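Gripper comparison, progress to 2022-08-11
Prepared by Jana Sauerland for Dotora

Both finger sets, Eltska and Patico, are now running on the same arm with the Okoth controller. We logged 700 grasps on drink cans, 249 of them with the Patico set. The Eltska fingers hold better on full cans – the Patico tips need another pass on closing force. Wrist camera calibration is finished. The fixed camera still loses detail in window glare, and we have ordered blinds. Spending to date is $3,294. Remaining work is three shelf layouts, due in November. 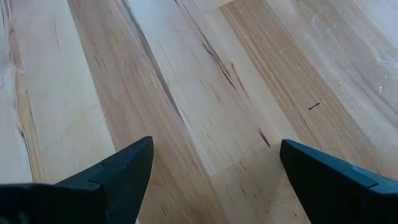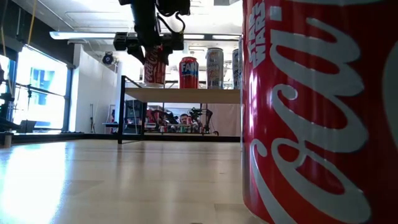
Wrist camera view (first) and fixed camera view with a can in the gripper (second).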